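The Lolly Drawer: A Gallery for Doubters

We were told that this drawer would sort itself out. The theory, which I've heard in one form or another since January, is that if you stop buying sweets the drawer empties at its own pace and you get your kitchen back. I didn't believe it then and I believe it less now. Lollies bought for a party outlive the party. They outlive the bowl they were served in. Ours came over from the old flat in Dimton in a box marked "baking", and there was nothing in that box you could bake with.

So I've started keeping a page on it, one entry at a time. The rules are simple. If it comes out of the drawer, it gets looked at properly before anyone decides to eat it, bin it or put it back. Putting it back needs a better argument than "someone will want it". I have heard that argument 26 times and I'm still waiting to meet the someone.

The blue lollipop

Round head on a long, thin stick, mostly blue, with pinkish-red and pale orange up one side. I can't tell you whether that's the wrapper or a second colour swirled through the candy, and I'm not going to guess at a flavour on the strength of it. Blue is sold as raspberry in this country, a claim I have never seen defended. The stick is blue as well, apart from a short whitish bit right under the head.
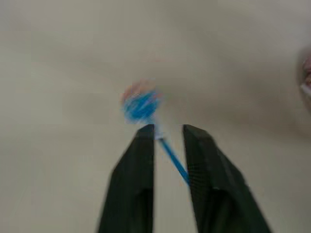 What the rest of the drawer amounts to

The lollipops are the respectable end of it. Behind them is a bag of mints from Tudavon, the chemist on the corner, which were free with something and taste like it. There were 11 at last count and there will be 11 at the next. Then come the toffees, which I'm told are "the good ones". If they were the good ones they'd be gone.

On storage

Every household guide I've read recommends clear jars. I bought 2 from Allard and have my doubts. A jar makes old sweets look deliberate. It puts them on the bench at eye level, where visitors feel obliged to take one, and it does nothing at all about how many you own. Lollipops are worse again, as the sticks poke out and the lid won't go on. I've gone back to the drawer, with a shallow tray from Hajdu that was meant for cutlery. It fits badly, but at least it shuts.

On keeping wrappers on

A neighbour swears that a wrapped lollipop keeps for years. Possibly. The trouble is that "keeps" gets used to mean anything short of visible harm, and I'd like a higher standard than that for something going in a child's mouth. My own limit is 7 months, a number I settled on by myself and won't be defending either. If the wrapper has gone tacky or won't peel away from the candy, out it goes, whatever the colour.

Still to come

The chocolate coins get the next entry, provided they can be separated. After that there's a novelty whistle pop which everyone in the house denies buying. I'll add to the page on a Friday, when the kitchen gets its proper clean and the drawer has to come out anyway.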